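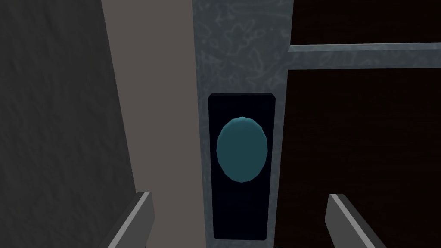 Stop Picking Grippers by Payload

By Darragh Heffernan
Apr 9, 2018

Most of the gripper comparisons I read start with payload and end with price. I have written a few of those myself. After a month of testing in simulation for a kitchen-assist project, I think both numbers should move to the back of the report, and the page they free up should go to what the wrist camera can see.

The job we were given in February was simple on paper. A mobile robot with two arms has to move through a furnished house, find a control on a wall or an appliance, and press it. Pressing a button takes almost no force. Any gripper on the market can do it. So the payload column in our table told us nothing, and we had filled it in first out of habit.

We compared two parallel-jaw models, the Dravberg and the Grurero, on the same arm with the same controller. Each one got 200 approaches to a wall button in the simulated kitchen. The Dravberg is stronger and opens wider. The Grurero is cheaper and a bit slower to close. I expected the choice to come down to speed.

It came down to where the fingertips sit in the wrist view. With the fingers open, a good layout leaves the target in the gap and keeps both tips in sight.
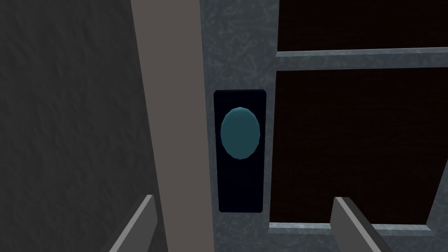 If the tips stay low and the target stays clear between them, the controller has something to steer by all the way in. If a finger crosses the target early, the last stretch is a guess. In our runs, 33 of the misses with the Dravberg came after the button had gone behind a finger. The arm was accurate enough. The camera mount was in the wrong place for those fingers, and no line on the data sheet would have warned us.

People will say this is a camera problem and should be kept out of a gripper review. I don't agree. You don't buy a view separately from the thing that blocks it. Hayes, who runs our controller work, would rather treat them as two parts with two budgets, and on an assembly line he may be right. In a house the light is dim, the surfaces are busy, and the robot gets to a wall from whatever angle the furniture allows.

The head camera is supposed to cover for this. It helps with finding the room and the right wall. For the last few inches I would not count on it. The robot's own body takes up a lot of that view, the grippers are small in it, and one arm can be a good deal farther off than the other.

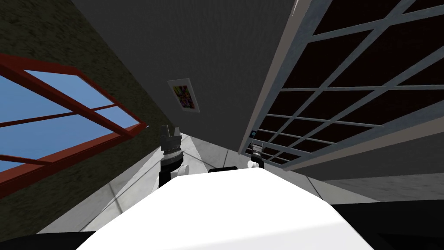
What simulation is good for

I hear two opinions about simulated tests. One is that they settle everything, and the other is that they are video games. I use them for layout questions, and for those they work well. Moving a camera mount takes a minute. Trying 3 finger lengths takes a morning. Doing the same on hardware means machined parts and a wait.

I don't trust them on contact. Our simulated button has a clean faceted edge and the wall around it never flexes. Real buttons stick. Grip strength, finger pad wear and cable drag all have to be checked on a bench, and we will do that before anything is ordered. The Truvano arm we plan to use is quoted at $4,000 without a gripper, so a wrong choice at the wrist is a large share of the bill.

Simulation also makes it easy to check the dull cases. Turn the wrist toward a blank wall with the gripper open and look at how much of the view the hand itself covers. A wide hand can take up most of the lower half before there is any object to deal with. I would like to see that one view printed in every gripper catalog, next to the drawing with the bolt holes.
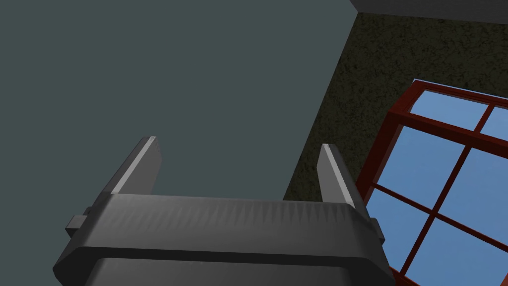
What I would ask a vendor

Ask for the view from the wrist with the fingers fully open, half open and closed, and ask which camera and mount were used. Ask how far the tips stick out past the housing. Ask if a shorter or narrower finger is a stock part. Then ask about payload.

We are going ahead with the Grurero. It lost on closing speed and on opening width, and I would still pick it for this job. If the next job is lifting pots, I will run the whole comparison again and the Dravberg may well win it.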